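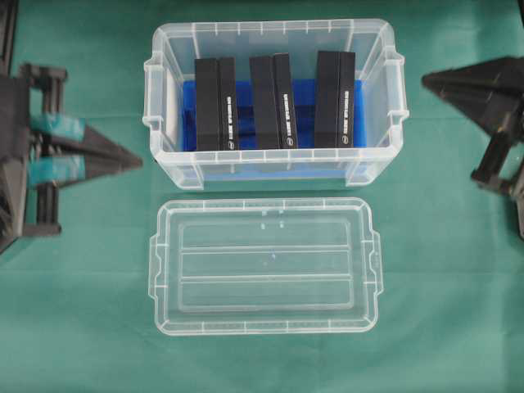 An open plastic storage box with molded handles and a blue insert, on a green cloth

Storage box

A storage box is a rigid or semi-rigid container used to hold household, office, or workshop goods when they are not in use. Most are rectangular, so that they can be set side by side on shelves. The term usually excludes packaging, which is meant to be thrown away, and furniture such as chests, although the line between a large box and a small chest is not fixed.

History

Boxes of wood, bark, and woven reed were in use long before written records. In many European homes the lidded wooden box served for linen, grain, and papers until built-in cupboards became common. Pressed cardboard boxes spread through offices in the nineteenth century, and sheet metal followed for tools and cash. Molded plastic took over much of the household market after the middle of the twentieth century.

In the town of Grostau, box making was a winter trade carried on in farmhouses. The local museum holds 632 pieces, most of them painted pine, and its catalog by Ebere Okafor remains the main source on the subject. Okafor divides the boxes by joint type — nailed, pegged, or dovetailed — and places the dovetailed group last. The Sarnow workshops, which sold to the same markets, closed when cheaper metal goods arrived by rail.

Materials

Polypropylene is widely used for plastic boxes. It is light, resists most household cleaners, and bends many times without cracking, which suits it to clips and hinges. It can become brittle in severe cold and weakens under long exposure to sunlight unless treated. Cardboard is cheaper but absorbs moisture. Archives generally prefer acid-free board for paper and textiles.

Sizes

There is no single standard for household boxes. Makers tend to design within their own ranges, and lids from one range seldom fit another. Trade containers are more regular, and a base measuring 600 by 400 millimeters is common because it divides evenly into standard pallets. Capacity is normally given in liters, with 28 liters a typical medium size.

See also

Crate
Chest (furniture)
Shelving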